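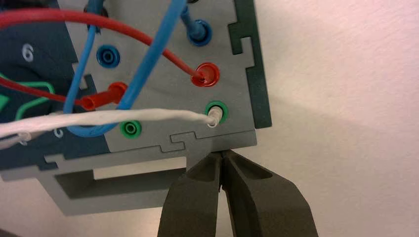

Department of Mechatronics and Applied Robotics - Student Projects

Evaluation of the Grudenico Panel Kit as a Practice Target for a Two-Finger Gripper

Abstract

The Grudenico kit is sold as a set of interlocking panels fitted with sockets, buttons and switches, intended as practice targets for small robot arms. We reviewed the kit over one semester with an arm running Fistport control software. The review covers assembly, grip points, and operation of the individual controls. Most of the kit is suitable for teaching use. The banana-jack panel needs better cable management before it can be used for unattended trials.

1. Scope

The course needed a target that could be rebuilt between lab groups without tools. The team was asked to review one kit and report on three questions: whether the panels hold together under side load, whether the gripper can reach and operate each control, and whether the documentation is good enough for a second-year student to work from alone. Price was outside the scope.

We logged 613 trials. A trial was one attempt at one control, or one grasp on the panel support, started from the home pose.

2. Assembly

The edges of the panels join with puzzle-type tabs. First assembly took 67 minutes, most of it spent sorting parts, as the bags are labeled with order codes that do not appear in the manual. Later rebuilds went faster. No tab broke during the project, but two seams worked open after repeated side loads and had to be pressed back together by hand.

3. Socket panel

The socket panel takes banana plugs in red, blue and green positions. Seating a plug was the hardest task in the set. The leads are flexible and fall across the free sockets, so the wrist camera often loses sight of the target collar during the approach. A lead crossing a socket counted as a blocked trial, and blocked trials made up the largest share of failures on this panel.

The lower rim of the support frame is a usable grip point. The fingertips close on it from below, which leaves the sockets clear. We recommend it for repositioning the panel between trials, with the grip force kept at the lowest Fistport preset.
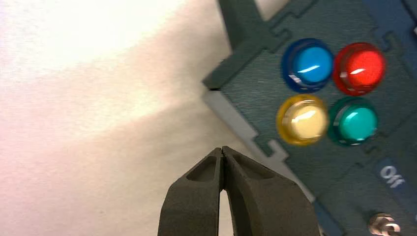 Report by the Onholm Project Group, Després Laboratory. Submitted in May.

4. Button and switch panel

The second panel has blue, red, yellow and teal push buttons in a two-by-two grid, with a metal toggle switch mounted separately. The buttons sit very close together. With the fingers closed, the tips form a point narrow enough to press one dome without touching its neighbor, provided the approach is square to the panel. At an approach error of 18 degrees the finger body contacted the adjacent bezel in every trial.

Glare was a larger problem than reach. The button domes are glossy and return a bright spot under the lab lights. The yellow dome was the worst case - it washes out to a pale cream, and the color detector rejected it until we sampled the bezel ring instead.

The toggle needs a sideways push close to the tip of the lever. The printed label gave the vision code a stable feature for locating it.

5. Documentation

The manual covers assembly adequately. It gives no dimensions for the button spacing, which we had to measure ourselves, and the wiring page refers to a socket layout different from the one supplied.

6. Recommendations

Adopt the button and switch panel for the introductory lab in its present form. Hold the socket panel for the advanced section and add clips to keep the leads off the free sockets. Fit a diffuser to the overhead light before the next group begins. Settings files and the trial log are stored on the lab share under project 1427.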